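第七章 虚拟经济的基本结构

本章内容
7.1 从一次涨价说起
7.2 产出口与回收口
7.3 物品的绑定与流通
7.4 交易场所
7.5 货币的层次
7.6 数据记录与观察口径

学习本章之前,读者应当已经掌握第四章关于成长曲线的内容,并且能够读懂第五章的掉落表。第六章的任务系统与本章关系较远,跳过不影响阅读。本章只处理多人在线角色扮演游戏的经济,单机游戏中的商店和货币在第十章另作说明。

学完本章后,读者应能做到以下几点:
画出一款游戏的货币流向图,并标明每一条流向发生的条件;
区分货币数量的变化和物品价格的变化;
说明绑定规则对市场供给的影响;
比较拍卖行、摆摊和当面交易三种方式的成本;
为一个小型服务器拟定经济数据的记录表。

7.1 从一次涨价说起

Orkingate是Vullby工作室运营的一款奇幻题材多人在线游戏。本章的主要例子都取自它的一个服务器,服务器名为Fesora。这个服务器开放时间较长,玩家结构稳定,老玩家多,新玩家少,交易记录保存得也比较完整。

三月的一次更新之后,Fesora服务器上一种叫“灰苔”的草药开始涨价。灰苔是低级采集物,生长在新手区和第二张地图的河岸,任何学了采药的角色都能采。更新之前,它在拍卖行的单价是2枚银币,而且这个价格维持了很久,老玩家几乎把它当成固定价。更新之后,单价一路上升,最高时多达174枚银币。

更新公告里没有提到灰苔。采集点的数量没有变,刷新时间没有变,掉落也没有变。工作室的客服收到不少来信,有人认为是采集点出了故障,有人认为是某个公会囤货,也有人认为工作室暗中调低了产量。负责经济系统的策划Ludger Reinholz调出后台记录,按天核对采集量,发现采集量比更新前还略有增加。囤货的情况存在,但规模不大,而且是在价格已经上涨之后才出现的。

问题出在需求一侧。那次更新给炼金增加了一条高级配方,成品是一种在团队副本里使用的抗性药水。配方里有四种材料,其中三种是高级材料,第四种是灰苔。设计配方的人把灰苔放进去,本意是让低级区域的采集物重新有用,让新玩家有东西可以卖。每瓶药水需要的灰苔很多,一个团队每晚要喝掉的药水也很多。高级材料原本就贵,药水的售价自然不低,炼金玩家能够承受灰苔涨价带来的成本,于是他们在拍卖行上互相抬价。

采集灰苔的人为什么没有迅速增加?高级角色采一小时高级草药,收入仍然高于采一小时灰苔,至少在涨价的头几天是这样。低级角色愿意采,但服务器上低级角色本来就少。等到灰苔的价格高到足以吸引高级角色回到河岸时,采集点又成了限制。河岸上的采集点刷新较慢,来的人多了,每个人采到的反而变少。

这件事里包含了本章要讨论的大部分概念。灰苔从哪里来,是产出口的问题。药水喝掉之后灰苔去了哪里,是回收口的问题。拍卖行上的成交价格是怎样形成的,是交易场所的问题。高级玩家付出的银币落到谁手里,又会花在什么地方,是货币流向的问题。策划如何得知采集量没有下降,是数据记录的问题。

还应当注意一点。灰苔涨价期间,Fesora服务器上的其他商品大多没有涨价。矿石、布料和食物的价格与更新前接近,有几种草药还略有下跌,原因是部分采药的人转而去采灰苔之外更赚钱的品种,供给有所增加。因此这次涨价不能称为通货膨胀。单个商品涨价与整体物价上升是两种不同的现象,成因不同,处理办法也不同。初学者常把两者混为一谈,看到某样东西变贵,就提议减少货币产出,结果真正的问题没有解决,新玩家的收入先受了影响。

Reinholz最后采取的办法是调整配方用量,同时在另外两张地图的湖边增加灰苔采集点。采集点的增加写进了公告,配方用量的调整也写进了公告。价格随后回落,最终停在比更新前稍高的位置。低级玩家仍然能从采集灰苔中得到一些收入,配方设计者的初衷有一部分得以保留。

7.2 产出口与回收口

7.2.1 定义

产出口是指货币或物品进入游戏世界的途径。怪物死亡时掉落的钱币、任务完成时发放的奖金、玩家把杂物卖给商人时商人支付的钱,都属于货币的产出口。采集点、掉落表、任务奖品和制造台属于物品的产出口。

回收口是指货币或物品离开游戏世界的途径。修理装备的费用、飞行路线的票价、学习技能的学费、拍卖行收取的手续费,都属于货币的回收口。药水被喝掉、箭矢被射出、装备被分解或丢弃,属于物品的回收口。

玩家之间的交易既不属于产出口,也不属于回收口。甲把一件装备卖给乙,甲多了钱,乙少了钱,两人的货币总和不变。如果交易通过拍卖行进行,手续费的部分离开了世界,只有这一部分属于回收。初学者画流向图时,经常把玩家之间的交易画成一个出口,这是需要避免的。

商人,也就是由系统控制的非玩家角色,没有真正的钱箱。玩家向商人出售物品时,系统凭空生成一笔货币交给玩家。玩家向商人购买物品时,付出的货币直接消失。因此每一次与商人的往来都会改变世界中的货币总量。有些游戏给商人设置了现金上限,卖到一定数额后商人拒绝收购,这种做法在单机游戏里较为常见,在多人在线游戏里很少采用,多个玩家共用一个商人时,后来的玩家会什么也卖不掉。

7.2.2 主动产出与被动产出

产出口可以按玩家是否需要持续投入时间,分为主动产出与被动产出。打怪、采集和做任务属于主动产出,玩家下线后产出停止。离线经营的农场、按日发放的登录奖励和派遣随从完成的委托属于被动产出,玩家投入很少的时间就能得到收益。

被动产出的总量与账号数量有关,与玩家的实际游戏时间关系不大。一个玩家如果注册许多账号,每天分别登录领取奖励,再把货币集中到一个角色身上,就能得到远超设计预期的收入。Orkingate早期的随从系统就存在这个问题。当时随从委托的奖励是可以交易的银币,有人为此专门养了一批低级角色。后来奖励改为绑定材料,集中转移的途径被切断,这批角色很快就不再登录。

主动产出也有类似的问题,表现形式是自动脚本。脚本能够不间断地重复简单操作,凡是操作简单、收益稳定、地点固定的产出口,都会成为脚本的目标。设计产出口时,应当先估计一个不休息的玩家能从中得到多少,再估计一个普通玩家能得到多少。两者差距越大,产出口越容易失控。

7.2.3 固定回收与比例回收

回收口可以按收费方式分为固定回收与比例回收。飞行票价属于固定回收,不论玩家身上有多少钱,同一段路的票价相同。拍卖行手续费属于比例回收,成交额越高,回收的货币越多。

固定回收对新玩家的影响比对老玩家大。同样一笔修理费,刚到中级的角色可能要花掉一整晚的收入,高级角色则感觉不到。如果游戏主要依靠固定回收来控制货币总量,提高收费会先伤到新玩家,而积累了大量货币的老玩家不受影响。

比例回收能够随着经济规模自动调整。物价上涨时,手续费的绝对数额也上涨,回收随之增加。它的弱点在于可以回避。手续费较高时,玩家会转向当面交易,在聊天频道里喊价,然后找个地方见面交换。回避的人多了,拍卖行的商品减少,价格参考作用下降,不愿意喊话的玩家反而更难买到东西。

还有一类回收口面向的是积累了大量货币的玩家,通常是价格很高而没有战斗作用的物品,例如坐骑、住宅和称号。Orkingate的住宅系统上线时,最便宜的地块标价为591枚金币。这个价格对当时的多数玩家来说需要积攒较长时间,但并非遥不可及。地块买下之后还有围墙、屋顶、家具和花园的费用,每一项都由系统商人出售,货币付出后即离开世界。

在住宅一类的系统里,玩家愿意为小件物品付钱,设计者往往低估了这一点。大件家具每户只买一两件,餐具、灯具、地毯和挂画却会反复更换。Roswitha Brinkmann负责住宅物品的定价,她把日用器皿定在很低的档位,并且让每种器皿都有多种颜色可选。上线后,器皿类的销售笔数在各类中居首,回收的货币总额也高于最贵的床和柜子。

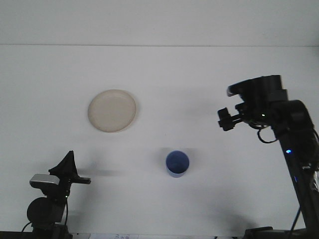
图7-1 浅色圆盘与蓝色杯子

低价小件作为回收口有三个条件。第一,物品由系统商人出售,玩家不能自行制造,否则货币会流向制造者而留在世界里。第二,物品在使用后绑定,不能再转卖给其他玩家。第三,摆放数量的上限不能太低,上限一到,购买就停止了。Orkingate住宅系统的第一版只满足前两个条件,摆放上限定得偏低,许多玩家在一周之内就摆满了。第二版提高了上限,购买才恢复。

7.2.4 净流量

某一时期内货币产出总量减去货币回收总量,所得的差称为净流量。净流量为正,世界中的货币增加。净流量为负,世界中的货币减少。用文字写成公式就是:

净流量 = 产出总量 - 回收总量

期末货币总量 = 期初货币总量 + 净流量

公式很简单,使用时却容易出错。最常见的错误是只统计活跃玩家。某个玩家停止游戏时,他身上的货币没有被回收,仍然记录在数据库中,但也不再参与流通。如果他日后回来,这些货币会重新进入市场。因此,除了货币总量之外,还需要统计流通中的货币,即最近一段时期内有登录记录的角色所持有的货币。

净流量长期为正并不一定意味着物价会上涨。如果服务器上的玩家人数在增加,新增的货币会分散到更多人手里,平均每人持有的数量可能不变。如果玩家人数稳定,但每个人都在为购买住宅积攒货币,货币虽然增加,花出去的却不多,物价也可能保持平稳。等到积攒的货币集中花出去,价格变化才会显现。住宅系统上线前的几个月,Fesora服务器的货币总量一直在上升,而物价几乎没有变动,属于后一种情况。

反过来,净流量为负也不一定意味着物价下跌。玩家流失时,生产者与消费者同时减少。如果采集和制造的玩家走得更快,物品的供给下降更多,物价仍会上升。

7.3 物品的绑定与流通

7.3.1 绑定的种类

绑定是指限制物品在角色之间转移的规则。常见的有以下几种。

拾取绑定:物品进入背包后即与角色绑定,不能交易。团队副本中首领掉落的装备多属此类。

装备绑定:物品在穿戴之前可以交易,穿戴之后绑定。世界掉落的装备和制造业的成品多属此类。

账号绑定:物品可以在同一账号的不同角色之间转移,不能转给其他账号。成长用的传承装备多属此类。

限时可交易:物品拾取后在一段时间内可以转给同队成员,时限过后绑定。这种规则主要用来纠正分配错误。

没有绑定规则的物品称为自由物品。草药、矿石、布料和大部分消耗品属于自由物品。

7.3.2 绑定与供给

装备绑定规则的作用,可以通过比较两种情况来理解。设想一种剑在任何时候都可以交易。玩家甲买下它,使用一段时间,换了更好的武器之后把它卖给乙。乙用过之后再卖给丙。剑本身没有磨损,每一把进入世界的剑都会一直留在市场上。只要铁匠还在打造新的剑,市场上的剑就只增不减,价格会一直下跌,最后低于材料成本,铁匠停止打造。

加上装备绑定规则之后,甲换下的剑不能再卖给乙,只能卖给商人或者分解。乙需要剑,就得向铁匠购买一把新的。每一次穿戴都使一把剑退出市场,铁匠因而有持续的订单。从这个角度看,装备绑定是一种物品回收口,尽管物品本身还留在玩家的背包里。

另一种达到类似效果的办法是耐久度。装备每次修理后最大耐久度略有下降,降到零时装备损坏。这种办法更接近现实,但多数玩家不喜欢看着自己的装备一点点变坏,对于花了很长时间才得到的装备尤其如此。Orkingate的制作人Lutz Eichhorn在测试阶段试过永久损耗,测试玩家的做法是把好装备锁在仓库里,平时只穿差装备。这与设置好装备的目的相抵触,测试结束后损耗规则被取消,改成了装备绑定加普通修理费。

7.3.3 绑定过多的后果

绑定规则使用过多,玩家之间就没有东西可以交易。如果最好的装备、最好的药水和最好的材料都是拾取绑定的,货币便只剩下支付修理费和飞行票价的用途。玩家手里的钱越来越多,却找不到值得买的东西。此时仍然可以交易的少数商品会吸收大量货币,价格高得离谱,新玩家完全买不起。

绑定规则使用过少则会带来另一类问题。所有物品都能买到时,玩家会把自己的时间折算成货币,然后只做收入最高的那一种活动,其余的内容无人参与。原本为了装备去打的副本,会被重复收入最高的怪区取代。

两者之间没有通用的比例。一般的做法是让角色的核心装备主要来自拾取绑定,让消耗品和制造材料自由流通,并且保留少量装备绑定的优质成品,使制造职业有高价商品可卖。这种安排下,打副本的玩家需要向采集和制造的玩家购买药水与附魔,采集和制造的玩家从中得到收入,两类玩家互相依赖。

7.4 交易场所

7.4.1 当面交易

当面交易是最早出现的交易方式,两个角色站在一起,打开交易窗口,各自放入物品或货币,双方确认后交换。它没有手续费,也不需要额外的系统支持。

当面交易的成本在于寻找对方。卖家要在聊天频道里反复喊话,买家要恰好在线并且看到消息,双方还要谈定价格。对于高价装备,花半个晚上寻找买家是值得的。对于几株草药,寻找的时间比草药本身更贵。因此,在只有当面交易的游戏里,低价商品几乎没有市场,玩家通常把它们直接卖给商人,由此又增加了货币产出。

当面交易还需要防止欺诈。常见的手法是在对方确认之前,把窗口中的物品换成图标相同的低价物品,或者把金币数额少写一位。交易窗口的内容发生变动后,应当取消双方的确认状态,并且经过短暂延迟才能重新确认。这条规则现在已经普遍采用。

7.4.2 摆摊

摆摊是指角色在某个地点开设店铺,由其他玩家上前浏览和购买。卖家定好价格后可以离开电脑,角色留在原地。有些游戏允许玩家雇用一个商人代为看守,角色本人可以继续冒险。

摆摊的特点是地点有价值。靠近传送点和仓库的位置来往人多,售价稍高也能卖出。偏僻的位置要靠低价吸引买家。买家如果愿意多走几步,逐个查看摊位,就能买到便宜的东西。不愿意多走的买家付出较高的价格。同一种商品在同一座城里有几种价格,这种现象称为价格离散。

价格离散为转手贸易提供了空间。有一类玩家不打怪,也不采集,每天在各个摊位之间查看价格,低买高卖。Mattes Stöcker在为本书提供的材料中,描述了他在一款摆摊制游戏里的做法:每天早晨沿固定路线走一遍,记下十几种常用材料的价格,当天晚上在玩家最多的时候出售早上买入的货物。他所赚的是时间和地点的差价。对其他玩家来说,他的活动使偏僻摊位的货物更快卖出,也使中心区域的价格有所下降。

摆摊对服务器和画面的负担较重。大量角色停在主城,既占用在线名额,又使新来的玩家很难找到任务人物。有的游戏为此划出专门的摆摊区域,区域之外不得开店。

7.4.3 拍卖行

拍卖行把全部商品集中到一个列表中,买家可以按名称搜索,按价格排序。卖家上架时支付保管费,成交后支付手续费。保管费一般不退还,手续费从货款中扣除。

拍卖行大幅降低了寻找的成本。列表按价格排序后,买家总是先买最便宜的那一份,同种商品的价格很快趋于一致。摆摊制下依靠地点差价获利的做法不再有效,转手贸易主要依靠时间差价,即在周末供给充足时买入,在工作日供给减少时卖出,或者在版本更新之前估计需求变化,提前买进。

拍卖行的价格竞争往往表现为压价。卖家把单价定得比列表中最低的价格再低一点,使自己的商品排在第一位。下一个卖家照此办理,价格逐步下降,直到有人不愿意继续。保管费在这里起作用。如果上架不收费,卖家可以不断撤回商品再以略低的价格重新上架,列表变动频繁,整天守在拍卖行前的人占有很大优势。收取不可退还的保管费之后,反复撤回和上架有了代价,压价的次数会减少。

保管费的计算方式也有讲究。按商人收购价的比例收取,低价值材料的保管费接近于零,压价仍会频繁发生。按标价的比例收取,卖家会感到难以接受,尤其是在商品没有卖出的时候。Orkingate采用的办法是固定底价加收购价比例,两者相加后按上架时长调整。

拍卖行是否跨服务器共用,对小型服务器影响较大。单独的拍卖行商品种类少,冷门材料可能连续几天无货,价格波动也大。跨服共用之后,商品充足,价格平稳,但各服务器原有的价格差别随之消失,小型服务器上依靠某种稀缺商品谋生的玩家会失去收入来源。Kuhlmann公司运营的几款游戏先后合并过拍卖行,合并前都有一段较长的公告期,让玩家处理手中的存货。

7.4.4 订购单

订购单是拍卖行的补充。买家写明所需的物品、数量和价格,预付货款,由卖家前来交货。灰苔涨价期间,如果Fesora服务器上有订购单,炼金玩家就可以挂出收购价,低级玩家采到多少便交多少,不必自己定价,也不必承担卖不出去的风险。

订购单的信息对策划同样有用。拍卖行列表只能显示有人愿意卖什么,不能显示有人想买而买不到什么。某种物品的订购单积压得很多,而交货的人很少,说明它的产出不足,或者买家给出的价格偏低。两种情况可以通过查看收购价与近期成交价的差距来区分。

7.5 货币的层次

7.5.1 主货币

前几节所说的货币都是主货币,即可以在玩家之间自由转移、由日常活动产出、用于支付系统服务的货币。Orkingate的主货币分为铜币、银币和金币三种面额,它们之间按固定比率自动换算,实际上是同一种货币。

面额的划分影响玩家对价格的感受。低级区域的任务奖励用铜币和银币支付,中级以后才出现金币。新玩家第一次得到一枚金币时会觉得数额很大。如果一开始就用一个很大的整数来表示同样的数额,这种感受会减弱。

7.5.2 专用货币

专用货币只能用于特定的商店,通常与角色或账号绑定。竞技场的荣誉点、阵营的声望徽记、节日活动的代币都属此类。

专用货币把某一类活动的收益与整体经济隔开。竞技场的奖励如果用主货币支付,每次调整竞技场奖励都会影响物价。改用荣誉点之后,调整只影响参加竞技场的人。设计者因此乐于使用专用货币,几乎每增加一个系统就增加一种。

种类过多会带来负担。玩家需要记住每种货币从哪里来、到哪里用、有没有上限。停止使用的旧货币留在背包里,扔掉觉得可惜,留着又没有用处。Orkingate在一次清理中为旧代币设置了统一的兑换商人,每种代币的持有上限统一改为2000枚,超过的部分按比率折算成银币发放。折算比率有意定得较低,避免在短时间内向市场注入过多主货币。

设置持有上限有两个作用。其一是防止玩家提前囤积,在新物品上架的当天全部换齐。其二是为策划估算提供依据,知道每个玩家手里最多有多少,新物品的定价就有了参照。上限的缺点在于,临近上限的玩家会觉得继续参加活动没有收获,从而停下来。合适的做法是在界面上提前提示,并且保证任何时候都有值得兑换的物品。

7.5.3 付费货币

付费货币以现实中的货币购买,用于换取外观、服务或者便利功能。它与主货币之间是否允许兑换,是付费设计中的重要决定。

不允许兑换时,两种货币互不影响,但想用现实货币换取游戏货币的玩家会去找第三方卖家,而第三方卖家的货源往往是脚本和盗来的账号。允许兑换时,通常由运营方出售一种可交易的凭证,甲用现实货币买入,在拍卖行卖给乙换取主货币,乙使用凭证延长游戏时间。这一过程中主货币只是从乙转到甲,总量没有增加,手续费的部分还被回收了。

凭证的价格由双方的供求决定。主货币变得容易获得时,凭证的价格上升。愿意出售凭证的人增加时,凭证的价格下降。长期记录凭证价格,可以大致了解主货币相对于现实货币的价值变化,但它受促销、假期和新版本的影响较大,不宜单独作为物价指标使用。

7.6 数据记录与观察口径

7.6.1 应当记录的内容

在7.1节的例子里,策划能够排除采集点故障的猜测,靠的是按天保存的采集记录。如果只保存玩家当前的背包和余额,事后便无法得知某种物品在某一天进入世界多少。经济数据应当以事件为单位记录,每一次产出、回收和转移都写下一条。

一条完整的事件记录应包括发生时间、服务器、角色编号、事件类别、物品或货币种类、数量以及来源或去向。来源和去向应当具体到系统。把任务奖励、怪物掉落和出售杂物统统记为“获得银币”,日后就无法判断是哪一个产出口出了问题。

Timo Rieger在整理Fesora服务器的早期日志时遇到过这种情况。当时所有由商人支付的货币都记在同一个类别之下,既包括出售杂物的所得,也包括退货的退款。某个时期这一类别的数额明显偏高,看上去像是货币产出过多。后来对照商店的销售记录才知道,那是一批玩家在反复购买和退还染料,以便试看颜色,货币进出相抵,净流量几乎没有变化。此后退款单独列为一类,在统计时作为负的回收处理。

7.6.2 物价指标

单个商品的价格受配方、掉落和活动的影响,不能代表整体物价。要观察整体物价,需要选定一组商品,给每种商品一个权重,定期计算总价。这组商品称为商品篮。

商品篮的选择应当以玩家的实际消费为依据。一般包括常用药水、食物、弹药、中级材料和若干种附魔材料。收藏品和稀有坐骑的成交次数太少,价格跳动很大,不宜列入。权重可以按某一时期内的成交额确定,并在每次大版本更新后重新核定。

采用哪一种价格也要事先规定。拍卖行的标价包括大量没有人购买的高价,平均标价会明显高于实际水平。成交价更为可靠,但要剔除异常交易。两名玩家约定以极高的价格买卖一块普通石头,其目的是转移货币,这样的成交不反映石头的价值。取成交价的中位数,可以减轻此类交易的影响。

7.6.3 分组观察

总量和平均数会掩盖不同玩家之间的差别。全服务器的人均持有货币增加,可能是多数人都变得宽裕,也可能是少数人积累了大部分新增货币。因此在统计持有量时,应当按角色等级和游戏时间分组,分别给出中位数。

新玩家组需要单独观察。这一组持有的货币在总量中所占比例很小,任何以总量为基础的指标都看不出他们的变化,而他们对收费和物价又最敏感。可以选取几个固定的节点,例如首次学习坐骑技能时、首次进入副本时,记录角色当时持有的货币和已经支付的费用。如果多数角色在某个节点上付不起应付的费用,就应当检查此前各级的任务奖励和固定回收。

同一玩家的多个角色应当尽可能合并统计。老玩家新建的低级角色可以从主要角色那里得到资助,从角色等级来看属于新玩家组,消费习惯却与真正的新玩家不同。不作区分的话,低级组的平均持有量会被抬高,新玩家的困难就看不出来。通常的处理办法是以账号下最高等级的角色为准,把低级角色分成首个角色和后续角色两类。

下一节将以Fesora服务器的日志格式为基础,逐项说明货币流向图的绘制步骤。绘图时使用的符号与第四章相同:方框表示持有者,实线箭头表示货币,虚线箭头表示物品,箭头旁边注明事件类别。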